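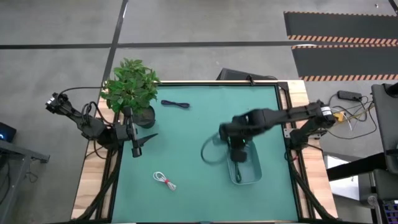
The Skurellow group at Drelano has released the first results of its study on teaching two-armed robots to handle cables. A summary follows in this thread.

Cables are a hard problem for a robot. They bend, they slide and they never lie the same way twice. A method that works well on boxes or cups often fails when the object changes shape as soon as it is lifted.

The study asked a narrow question: does it help to vary the other items on the table while demonstrations are being recorded, or is it better to keep the table the same each time?

Two sets of demonstrations were collected on tabletop stations with an arm on either side of a green mat. In the first set, only the cable and the tray were present. In the second, other cables and household items, including a potted plant, were placed on the mat and moved between recordings.

Both sets were the same size. Together they came to 4000 demonstrations. The same model, Kuden, was trained once on each set, with no other changes to its settings.

Each trained model was then given 278 trials with cables it had not met in training. A trial was counted as a success only if the chosen cable was moved fully and no other item was knocked over or dragged along.

The model trained on varied tables did better overall. The gain was largest with dark cables, which the other model often confused with the edge of the tray or with a second cable lying nearby.

There was a cost. The model trained on varied tables was slower to begin its first grasp and more often moved an arm into place twice. The group regards this as a fair exchange for most uses, but not for all.

Results were weaker for cables held in a tight bundle. Neither model learned to loosen a tie before lifting, and these trials are reported separately — they should not be read together with the main figures.

The trials were scored by 14 trained reviewers, who were not told which model they were watching. Where two reviewers disagreed, a third made the decision.

The full report, with the scoring guide and the list of excluded recordings, is available from the Petkov reading room at Drelano. Questions on the method may be sent to the group until the end of May.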